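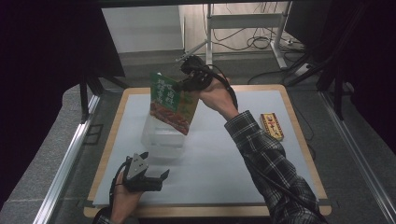

Clestska 2 review: the timeline is lovely, the rest is software

I have spent a month with Clestska, the desktop tool for cleaning up, syncing and cutting handheld gripper recordings before they go anywhere near a training run. I say "spent a month" in the way people say it about a hotel where the shower only worked on some days. I'm renewing the license. I want that on the record before I start complaining.

For anyone who landed on this page from a search: you have two handheld grippers, a camera on somebody's head, and a great many short takes of that somebody picking up groceries and putting them down again. Each take produces a head video, a jaw-width signal per hand and a pose track per hand. Those streams don't agree on what time it is. Clestska's job is to make them agree, find where each pick begins and ends, let a human fix the wrong ones, and export something a policy can be trained on.

Before this I did it with a folder of Python scripts called final_sync, final_sync_new and sync_use_this_one. So the bar was not high.

Install and first hour

The installer wants a clean machine and sulks if it finds another version of its video library. I removed mine, Clestska installed its own, and then one of my old scripts stopped working, which I've decided to take as a sign. Linux only, plus a Windows build described on the download page as "community tested." I am not that community.

The setup wizard asks you to name your hands. Left and right are the defaults, thank goodness, but you can type whatever you like, and whatever you type is baked into the project for good. There's no rename. Check your spelling. I have a project with a hand called "rihgt" and I will be carrying it through to export like a family name.

Time sync

The good part. You clap the jaws of both grippers shut in view of the head camera at the start of a take, and Clestska looks for the closing in the video and lines it up with the dip in the jaw signal. It then shows you the offset on a small strip you can drag. On takes with a clean clap I hardly ever touched the strip. On takes where the person forgot to clap (me) it falls back to matching motion between the pose tracks and the video, takes far longer, and reports its confidence as a little weather icon. I have seen mostly clouds.

What I can't forgive is that the strip has no undo. You can drag it, and you can drag it back to where you think it was.

Finding the picks

My test project is 387 takes of packaged food: seasoning packets, small boxes, a clear plastic container that things are supposed to end up in. One hand does the picking and the other mostly hovers about open, waiting to be useful.

The segmenter reads jaw width and hand speed and marks approach, grasp, carry and release. Boxes went well. A box has the decency to hold the jaws apart while it's being carried, so the signal has a nice flat shelf in it. A seasoning packet pinched by its top corner is so thin that the jaw width looks almost the same as closing on nothing at all. Out of the box, Clestska marked 32 of my packet takes as "empty close" and quietly filed them under failures. Had I been in a hurry I would have trained on a dataset in which packets can't be picked up.

The fix is buried under Project, Signals, Advanced, Thresholds (Legacy). Lower the "object present" width, rerun, and most of them come back. The remainder need the visual check, a separate perception pass that looks for something moving along with the jaws in the video. It's slow and it's good. It copes with a packet swinging about at an angle, and it copes with a packet passing in front of the container. It copes less well with the container, because clear plastic in overhead light is every vision model's least favorite thing, and the mask it draws there breathes in and out like a sleeping dog.

There is also a setting called "ignore idle hand." Turn it on. With it off, the open, empty gripper generates a steady drizzle of tiny events every time its owner shifts their weight.

The timeline

I take back some of the above. This is the nicest timeline I've used in any robotics tool, a field in which the competition is mostly matplotlib. Video on top, both jaw signals under it, colored blocks for the phases. You scrub with the arrow keys and it keeps up. Drag the edge of a block and the video follows the edge, so you can see the exact moment the jaws let go. Hold shift and it shows the same moment from the previous take, ghosted over this one. I used that far more than I'd have guessed, mainly to confirm that my release really was getting sloppier through the afternoon.

Boyang Liang, who shares the rig with me and has stronger feelings about keyboard shortcuts, remapped everything in the first week. The shortcuts save to a plain text file, so we could keep a set each. His has no mouse actions at all. I find it unusable and he is noticeably faster than me.

Export and planning hooks

Export covers the common dataset layouts and lets you choose the action format: absolute pose, relative pose, or relative to the last grasp. Gripper width comes through as a continuous value or as open/closed. Please use continuous if you're handling anything flimsy. Open/closed turns a careful pinch into a bite.

The reachability check is new in this version. You load the description of your robot arm, and Clestska replays each human trajectory through inverse kinematics and flags the places the arm can't follow. A great idea. People bend their wrists in ways that six joints find upsetting, and it's better to learn this at your desk than on the hardware. My complaint is that it flags a whole take for one bad moment. A wrist rolled too far while setting the gripper down after the release, with the task long over, gets you the same red badge as a carry the arm could never do. You can trim the tail by hand and rerun. You will do this a lot.

It also only considers one arm at a time. Two arms happily passing through each other get two green badges.

Against the others

I tried Vukilura for a weekend and gave up on the Sunday, when it asked me to upload everything to a server before it would show me a thumbnail. Its automatic segmentation is a bit smarter on thin objects, I'll admit, and the team review features are better if you have a team. Yip is free, small and fast, and does sync and nothing else. If your picks are already one per file and you don't need phases, get Yip and go outside. Gornis has the best reachability tool of the lot, with both arms checked together, and an interface that seems to have been assembled in the dark. I know people who love it. They have had training.

Price and support

The license is per seat with a 30 day trial, and the trial is the full thing apart from export, so you can do all of the work and then look at it through the window. Support is by email. I wrote in about the undo and got a polite reply saying it was planned for November. They didn't say which one.

Odds and ends

Autosave works. It crashed on me a handful of times, always while drawing masks, and I never lost an edit.

Dark mode makes the "carry" and "release" blocks nearly the same purple.

Search accepts "hand:right phase:grasp duration<" and so on, and it's properly documented, with a page of queries you can copy.

Deleting a take moves it to a trash folder inside the project. The trash folder is included in exports by default. Look for the checkbox, bottom left, in gray.

Score: four out of five. It was going to be three and a half, but I opened sync_use_this_one again last night to compare.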